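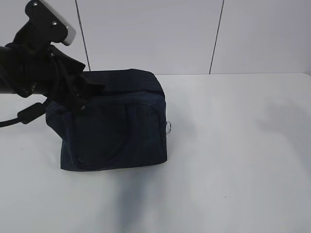 6 min read

How to Budget for a Small Robot Arm Cell

By Theda Reuter

Most first budgets for a bench-top arm are one line long: the arm. Then the quotes for everything else come in and the project waits until the next budget round. These steps are the ones we use at Zeltex when a team asks for a cell to handle soft goods such as bags, pouches and folded fabric.

Before you start

Get a sample of every item you plan to handle. For bags, note the weight, the stiffness, and anything that sticks out or can catch: zippers, rings, straps. A soft bag changes shape when a gripper presses on it, so a vendor who has only seen your drawings can't give you a useful quote.

Step 1. Write down the job

One paragraph is enough. Say what gets picked up, where it goes and how often. Our last one read: "Pick a small fabric bag from a table and set it in a tray, 50 times an hour, one shift."

Step 2. Price the gripper before the arm

The gripper decides how much weight is left for the item. Add the gripper, its bracket and the heaviest bag together, then look at arms that carry that total with room to spare. Ask whether the fingers can be swapped and what a spare set costs. Budget for two spare sets. Fabric work goes through finger pads.

Step 3. Price the table and mounting

A light table will shake when the arm stops. Decide early if the arm mounts to the table, a wall or a separate stand, and get the bracket priced with it. A plain, light tabletop helps if you plan to add vision later, but dark bags on a white surface still throw shadows. Put a line in for lights.

Step 4. Add the small parts

These are the lines people leave out:

Cables, in the length you need with the arm fully extended
Ferrite beads and cable clips
Emergency stop and its wiring
Spare screws and brackets
Shipping and unpacking

We put $1000 against this group and have used all of it every time.

Step 5. Add people's time

Gisela Kasten, who runs our test bench, books two weeks for setup and training on a new cell. Put those hours in the budget at their real rate. If you need outside help with programming, ask for a fixed price and get the handover terms in writing.

Step 6. Ask for a trial

Send your samples to at least two vendors. We compared Kemari and Quartey this way, and the trial changed our order. Ask to see the same bag picked up again and again, set down crooked, full and empty.

Step 7. Hold something back

Keep $2000 unassigned until the cell has run for a month. Ours went on a second set of lights and a longer cable.

Send the finished sheet to purchasing with the quotes attached. If you want it in this year's plan, have it in by July.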